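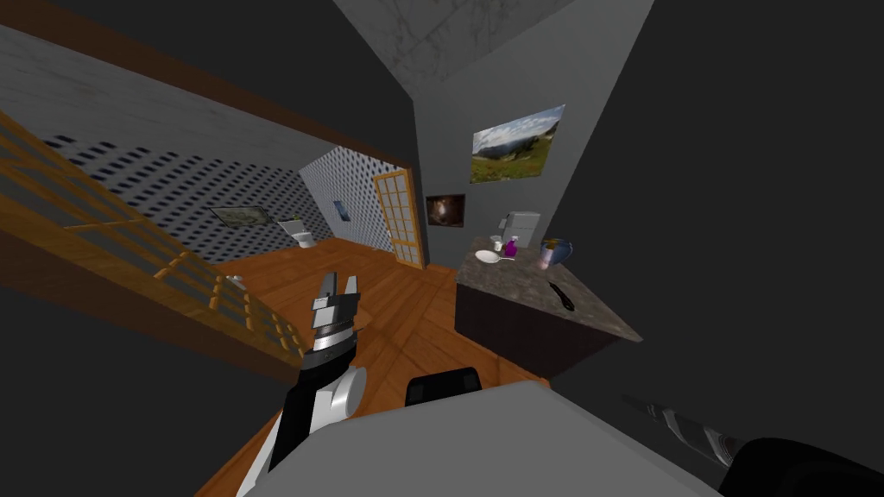
Automation at Bulier and the people on the day shift

23 July 2021

We have been running the kitchen and cleanup tasks in simulation since December. I write the test plans for the service robot group at Bulier, so what follows is a view from one desk, and it leaves out most of the controls work.

Before the simulator, a test day went like this. Two people set up the mock apartment by hand: objects on the counter, doors at the specified angle, floor clear. One person ran the arm. One person wrote down the result and the reason for it. A full pass through the task list took 5 days, and any change to the grasp code meant another pass. Setup took more hours than testing did.

Now the layouts are generated overnight. The current suite has 521 of them. Each one is a room arrangement plus a task, for example moving a pitcher along the counter without touching the cup next to it, or backing through a doorway with the arms raised. The runs finish before the first person arrives. The physical apartment is used for confirmation only, and it gets 42 layouts per release.

The effect on the people was not evenly spread. The two setup positions no longer exist under that name. Analyn Layug held one of them for three years and now maintains the layout library. She knows which arrangements caused trouble in the real apartment, and that knowledge had never been written down. Her first week on the library she rejected a whole batch because the handles all faced the same way. The generator had been drawing handle direction from a fixed value. The pass rate dropped when this was corrected, and the new number was closer to what we saw on hardware.

The other setup technician moved to the Dranbridge site. He was offered the same retraining and did not want a screen job. I think that was a reasonable choice and I think we handled it slowly. He heard about the change from the schedule before he heard it from a manager.

For the operators, the day has shifted from driving the arm to reading failures. A failed run produces a log, a replay and a category. The category is assigned automatically and is wrong often enough that a person has to check it. The usual error is a contact failure filed as a planning failure: the plan was fine, the finger clipped the edge of something thin, and the planner got the blame because it was the last module to report. Knives and ladles are the worst for this. Flat objects on a stone counter give the gripper very little height to work with.

Reviewing replays is tiring in a different way than standing was. People complained of sore eyes where they used to complain of sore feet. We now cap review at 2 hours per block, with hardware work in between. Output per person did not change measurably when the cap went in.

A few practical notes for anyone planning the same move:

Keep the people who did the manual setup, and pay them for the library work at the engineering rate. Ours took four months to get approved.

Log the reason a layout was rejected as well as the rejection. We skipped this at first and had to redo part of the review.

Budget for the doors. Paned doors in particular gave us collision meshes that did not match the visible geometry, and a run could fail on a bar the arm never reached. Catacutan, our scheduling tool, had no way to mark a run as void, so those went into the statistics as real failures until March.

Do not retire the physical space. Friction in the simulator is still set by hand for each surface, and we recheck it against the real counter every release.

The next change is automatic category checking, under the project name Waroteo. If it works as specified, it removes most of the replay review, and the operators have asked what their day looks like after that. There is a meeting on it next month. I have asked for the staffing plan to be circulated before the technical one this time.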